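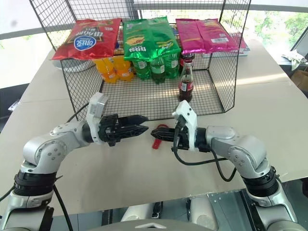 He bought the van before he had anywhere to put it. A 1980s camper, two owners, 88 horsepower when it left the factory and a good deal less now, he thinks. It sat on the street in Privitham for a winter under a tarp. Then the lockup on Cumton Road came free and he got it inside.

"I had a budget of 4,000 for the whole job," he says. "That went on the welding. Just the welding."

We talk in the lockup, early evening, door half up for the light. He doesn't want his name used, his employer thinks he gave up cars years ago. Fine by me.

The sills were the worst of it. Then the floor behind the driver's seat, then both rear arches. He had a go at one arch himself, hated the result, and cut it out again. A shop in Holleck did the rest. Six weeks, they said. It took from March to July.

"They were good though. I'd go back. They sent me a picture every time they found a new hole, which was most mornings."

Engine next. He wanted to rebuild it over the summer and was talked out of it by the man at MacRitchie, the parts place he's used since his first car. New seals, new clutch, carb cleaned and set up properly, leave the bottom end alone. Bill came to 600 with the gaskets.

"Best advice I got. I'd still be looking at a box of pistons."

First long run was up to the coast and back. 1,000 miles, no motorways if he could help it. Fuel pump died on day two. He had a spare under the seat, and fitted it in a pub parking lot with a flashlight in his teeth.
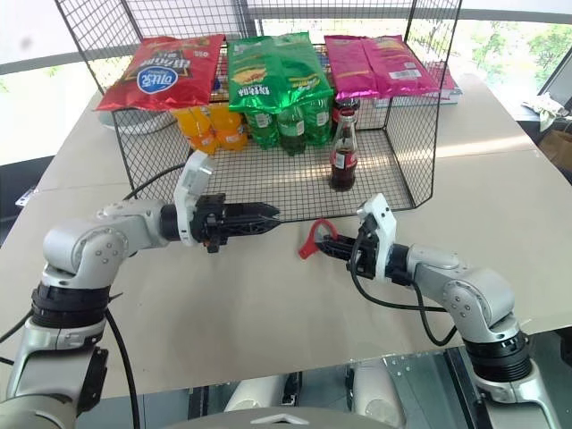
The inside is where he's stuck. Original cabinets were gone when he got it, and the last owner had put in a kitchen unit that weighed as much as the engine. So he's stripped it and is starting over with light stuff. Wire racks mostly, so you can see what's left without opening a door. "Cupboards rattle," he says. "Everything rattles, but cupboards are the worst." He still hasn't settled how to bolt anything down without drilling into his nice new floor.

Would he sell it? He's had offers, one of them silly. Prices for these have climbed and he knows teh insurance valuation is out of date.

"Maybe when the roof's done. Ask me when the roof's done."

The roof leaks at the back seam. He's ordered the rubber twice and got the wrong one both times.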